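Notes – preseason talk, players and parents, March

Open with thanks to Wenjie Han for booking the hall. Keep this under 50 minutes with questions.

**Last season**

Jerkari finished 3 points out of the playoff spot. We led Drusia at the half in both games and lost both. Say it straight: the fourth quarter was the problem. We threw on first down too often with a lead, and the line was tired by then.

Zihan Feng starts at quarterback. He completed 70 percent in the spring scrimmages. Don't get pulled into a debate on this – the job is his through the Ondrejka game, then we look again.
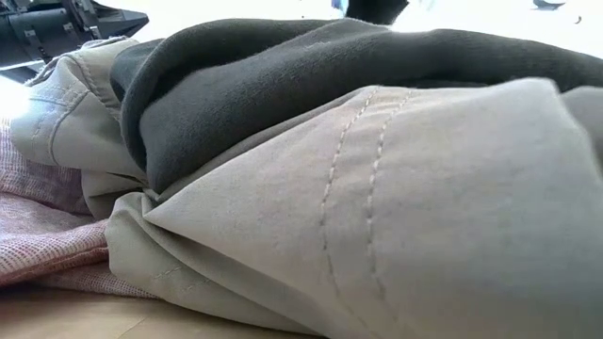
Equipment next. Every player on the list of 43 gets a helmet, pads and two practice jerseys. Travel clothes are on the families. Plain pants and a light jacket are fine, and a pale gray-beige with tan double stitching is as good as anything from a team store. Please fold them before they go in the bag. Names inside the collar.

**Schedule**

Skernance away is the long trip. Bus leaves at 6:30 a.m. Anyone who misses it sits the first half, starters included.

Pause for questions on travel before moving to fees. Fee forms are by the door, due back at the second practice.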